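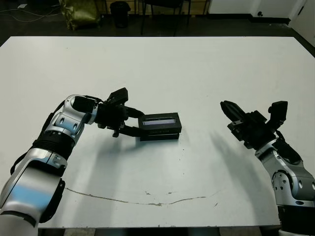
Home > Guides > Robots at Work

How to Test a Two-Arm Robot on Small Chores

February 3, 2018

Print this page | E-mail this page

Many people write to us at Elport and ask if a pair of robot arms can already do the small jobs of a house or a packing room. My answer is: some of them, slowly, and only after good preparation. In this guide I explain how to make a fair test with one simple chore, passing a small box from one arm to the other and putting it down in a new place. It sounds like nothing. For a person it takes a second, but it contains most of the difficulties of bigger chores.

What you need

- two arms with parallel grippers, fixed at the same table
- a camera on each gripper
- a flat, light-colored table
- one rigid box, small enough that a gripper can hold it by one end
- paper and a pen for the results

Step 1. Prepare the table. Take away everything that is not part of the chore. A dark box on a white table is the easy case, so begin with it. Old scratches on the table can stay, but keep the same table for the whole test.

Step 2. Teach the first arm to hold the box by its end. The other end must stay free for the second gripper. If the first arm takes the box in the middle, the second has little room and the fingers can hit each other.

Step 3. Let the second arm wait with its gripper open. It should wait on its own side, pointing to the meeting place – not too close. In our first program at the Devevbridge workshop the waiting arm stood in the way, and we lost an afternoon on this.

Step 4. Close the second gripper before the first one opens. Leave a short pause between the two movements. Without the pause the box often turns a little, and then it is put down crooked.

Step 5. Repeat 100 times. Do not help with your hand. If the box falls, write it down as a fall and start the next try.

Step 6. Change one thing. Turn the box, or move its starting place by the width of a finger. Then repeat the same number of times and compare.

What result is good?

With the box always in the same place, we had 80 good tries. After we turned the box, it was 65. For a shop floor where parts arrive in a fixed tray, the first number can be improved with patient work. For a kitchen it is the second number that matters, and there I would not leave the machine alone yet.

The Espinoza laundry asked us in June about folding towels. I told them to wait. Cloth changes its shape in each grip – a box does not. Sorting closed packages, as they do at Diltirmont, is a more reasonable start. Their line still keeps 3 people beside it for the packages that the arms drop.

Filed under: Robots at Work, Handling, Beginner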